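仓内自动化版 › 工位改造与人员安排

主题：备件间上机械臂之后，夜班的活怎么分

stinon_k 楼主
我们在 Nostemthorpe 的备件间，二月起由机械臂负责抽屉柜取件，人工只做复核和异常处理。原来夜班 5 个人，现在编制没减，但岗位说明改了：两人看臂，其余转补货和盘点。取件节拍目前 34 秒一件，比熟手慢。想问各位：复核岗的工时怎么核定？按件还是按在岗时间？

抽屉推力计
按在岗时间。按件核定的前提是节拍由人控制，现在节拍由臂控制，堵了也算不到人头上。

Bendley夜班
不同意楼上。我们按在岗时间核了半年，结果异常处理没有记录，排班的人以为复核岗很闲，又加了贴标。建议基本工时加异常次数，两项分开记。

抽屉推力计
异常次数由谁录？让操作员自己录，数据会偏高。

Bendley夜班
控制器日志里有停机代码，直接导出，不用人录。

stinon_k 楼主
日志能导。另一个问题是培训。供应商 Ó Conaill 给的课是 15 小时，内容基本是示教和急停，没有讲仿真。可是现在改动作都先在仿真里跑，夜班看不懂画面，只能等白班的工程师。上个月因此积了 135 条待处理。

轴六限位
仿真这块应该教。不需要会建模，能看懂夹爪和拉手的相对位置、知道哪一步该喊停就够用。我们那边学了这部分之后，夜班自己能退回近半数有问题的路径。

老叉车
我保留意见。看仿真加进岗位职责，工资等级动不动？不动就是白加活。

stinon_k 楼主
等级在谈，还没结果。先把夜班要看的界面贴出来，抽屉柜取件，旁边是开放式层架。下层抽屉有横拉手，上层在这个视角里看不到拉手，夹爪指尖此时没有碰到柜体。 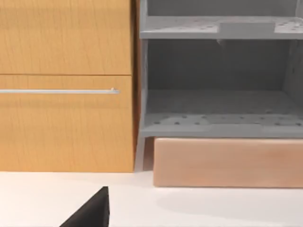 轴六限位：教的时候别从菜单讲起，先讲碰撞余量。夜班的人多年手工取件，对间隙的判断比工程师准，缺的是把判断写成参数的那一步。

老叉车
判断准这一点我同意。那等级更应该动。

Bendley夜班
补充一条：退回路径要有权限。我们一开始只让夜班写备注，白班看不看随意，写了一阵就没人写了。后来改成夜班退回后必须重跑，备注质量才上来。

抽屉推力计
权限给了，责任也要写清。退错了导致停线，算谁的？

Bendley夜班
退回不计责，放行才计责。写进作业规程了。

stinon_k 楼主
退回不计责这条我带去和班组谈。工时先按基本加异常次数试行，停机代码的分类表整理完发在本帖。

老叉车
分类表里把“等待人工”和“人工处理中”拆开，不然等工程师的时间全记到夜班头上。

stinon_k 楼主
收到，拆开。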